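Notice Regarding the Sorting of the Orange Bricks

Posted January 1, 2025

Readers of this blog will recall that the household inventory of building bricks was suspended last February, when the large bin from the Kinyua sale was found to contain 618 pieces of every color and at least three incompatible makes. That inventory has now resumed. The present entry concerns orange only.

Orange was selected first on practical grounds. It is the smallest of the color groups in the collection, and it is the one required for the roof of the Cloradstead station model, which has stood without a roof for longer than I care to record. The published plan for the station calls for 96 orange pieces. The collection does not presently hold that number, and a request for the remainder has been submitted to the exchange list at Jurkham.

The following procedure is in effect. Bricks are to be spread on a shallow tray before any sorting is done. Deep bins are no longer permitted for this purpose, as small pieces settle to the bottom and are missed. The tray is to be placed on a white table, where orange is easily seen and a dropped piece can be recovered at once. Pieces that have become stuck together are to be set aside and separated by hand. Under no circumstances is a table knife to be used, a rule adopted after the damage to the yellow plates.

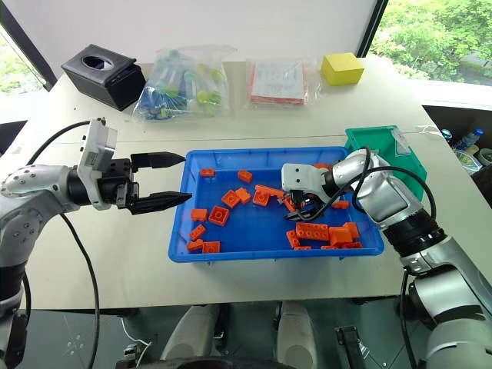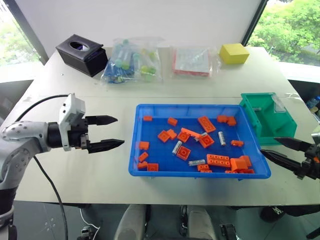 Orange bricks on the blue tray, in assorted sizes.

Two-by-fours are counted first, followed by the square two-by-twos. Flat pieces are kept apart from full-height bricks. The small pieces are left until the end, and I acknowledge that this is the stage at which my attention tends to fail.

Metal items require separate mention. Any small cylinder, pin or similar object that finds its way among the bricks must be removed before the bricks are returned to storage. Such items scratch the plastic and have no place in the station model.

Storage will be in the Lanadero drawer unit, second row. Labels have been printed for orange, white and gray. The red bricks, of which there are 249 by the former count, will remain in their present box until a larger drawer can be obtained. Correspondence concerning the sale or trade of orange roof pieces may be left in the comments, and will be answered in the order received.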